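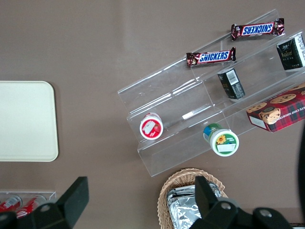 The snack counter at the Hunt Street branch library in Baltitz reopened on Wednesday with new shelving, new prices and a shorter list of things to buy. The counter had been closed since the building shut its doors to the public in the spring. Packaged food is now set out on a stepped stand of clear acrylic, with Snickers bars on the upper tiers, cartons and a tartan box of chocolate chip shortbread to one side, and small round tubs with printed lids lower down. Red cans are kept in a separate clear holder on the same table. The library says the stand was bought so that visitors can see what is for sale without picking things up and putting them back.

The counter is run by Kevia, a small catering business that has held the contract for 4 years. Before the closing it sold coffee, soup and sandwiches made on the premises. None of those are coming back for the time being, and everything on sale this summer is factory sealed. A notice by the entrance gives the rules: one customer at the table at a time, masks on until outside, and payment by card where possible.

Ju-won Jeon, who manages the counter for Kevia, said the change to packaged goods was made in May, when the county sent out its guidance for food sales in public buildings. The plan at first was to hand everything over from behind a screen. That was dropped after staff tried it out among themselves and found that people could not read the labels from where they had to stand.

"We had a tall rack in the old place and you had to move the front row to see the back row," Jeon said. "With steps, the thing at the back is higher up. People look, they point or they take it, and they go."

Jeon said the stand came in two pieces and was put together on Monday afternoon. The clear plastic shows fingerprints, and staff wipe it down at opening, at noon and before closing. The dividers are meant to keep each product in its own lane, though candy bars and cookie boxes are not the same length and some items have to lie at whatever angle they will fit. Stock will be changed around over the next few weeks as the staff learn what sells.

The old rack has been given to the Trorus Community Center across the river, where it will hold leaflets.

Most snacks cost $2 and drinks are $3. Those are round numbers on purpose, Jeon said, to cut down on the handling of coins. The former student discount has ended. A loyalty card that gave a free coffee after ten purchases is also on hold, but cards that are already partly stamped will be honored when hot drinks return. Customers who have lost theirs can leave their name at the desk.

Eating and drinking inside the library is still not allowed. Before this year, visitors could take food to the window seats in the reading room, but those seats have been roped off to keep people apart. There are benches in the courtyard on the Hunt Street side, and the courtyard gate will be open during library hours except when it rains. Extra trash cans have been placed by the gate. The drinking fountain near the restrooms remains off.

The branch itself is working on a limited schedule. Readers can pick up reserved books and use a computer for up to an hour, but story time and the evening classes have not restarted. Returned books are held for several days before going back on the shelves.

The shelving and the signs for the counter cost $400 in total, paid for by the Friends of the Library from money left over after the spring book sale was canceled. The group had set the money aside for new tablecloths and posters for the sale and voted by e-mail to move it. Another sale may be held outdoors in the fall if the county allows it.

Kevia is asking visitors what else they would like to see on sale. Requests so far include plain crackers, fruit cups and something without nuts. A slip box is next to the returns slot, and suggestions can also be phoned in to the front desk. The counter is open from 11 a.m. to 4 p.m., Monday through Friday, and closed on weekends through the end of the summer.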